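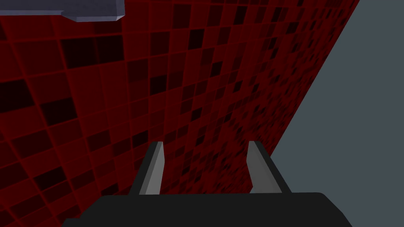 2 min read

Tile is back in the bedroom, and the people who sell it are a little surprised. For years it stopped at the bathroom door. At Cusudero, a showroom with 296 tiles on display, staff now keep a separate rack for bedrooms and landings.

Red is the colour most asked for. The Jarnemura range has 20 shades of it, from brick to a crimson that turns almost brown by evening. Small squares suit a strong colour, as the grout lines break it up. They also take longer to lay, so expect to pay more for labour. Yazdani, a fitting firm, quotes £58 a square metre for small formats – adhesive included, trims extra.

Tile can feel cold underfoot in winter. A rug by the bed deals with most of that.

Mixing colours is harder. Two tiled walls can meet in a corner if one is calmer, and beige or cream beside dark red works well. Painted furniture helps too, with handles in a colour found nowhere else. 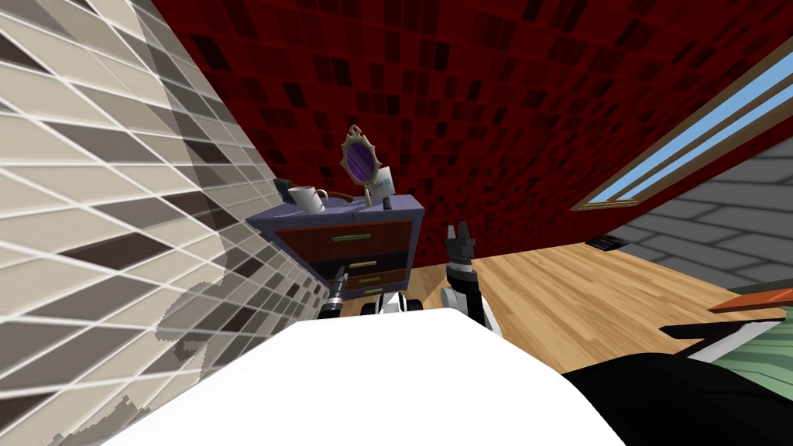 Before you order

Ask for a full tile, and look at it in the room at night. Flarer, the online seller, sends two free.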